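Reference > Mobile software > Launchers and home screens > Clastel

Clastel is a home screen app for phones and small tablets, made by the software house Heltirico and best known for gathering everything a person uses often into the lower part of the display, within easy reach of the thumb. It was first written by Gobnait Coughlan, who had grown tired of stretching to the top corner of an ever larger phone while holding a bag in her other hand, and it was later taken up and tidied a good deal by Lambros Kyriakidis.

At the heart of the app is the shelf, a curved row that holds up to eight icons and can be flicked to either side of the screen. A long press on any of them opens a little fan of shortcuts -- a new message, say, or the last album played -- and people who take the trouble to set these up tend to become very fond of them. Above the shelf there is room for three panels, which may show the weather, a calendar, a shopping list or simply nothing at all, and many users are perfectly happy with nothing at all. 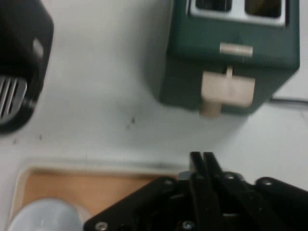

Searching works from the same place. A short swipe upwards from the shelf brings up the keyboard and the search box together, and the results are listed from the bottom upwards, so that the likeliest match sits closest to the hand. This takes a day or two to get used to, and newcomers often find their eyes wandering to the top of the screen out of sheer habit. The older order can be brought back in the settings, under the heading Manalo, which is the name Heltirico gave to its search engine.

Themes arrived with the second major release, and were drawn by Aileen Layug. The first set had 70 icons in soft, rounded shapes, and it is still included today under the name Prarkbridge. Users may also make sets of their own and pass them on to friends as a single file, a pleasant custom that has kept the app's forum lively for years.

Opinions have been kind on the whole, though the backup tool was long a sore point. Early versions saved the shelf but forgot the panels, and anyone moving to a new phone had to put them back by hand. Krishnamoorthy Pai rewrote the tool in build 2052, which also added a version for left-handed use.

Filed under: Mobile apps, Home screens, One-handed use

Related articles
Heltirico
Manalo (search engine)
Icon sets
Gesture navigation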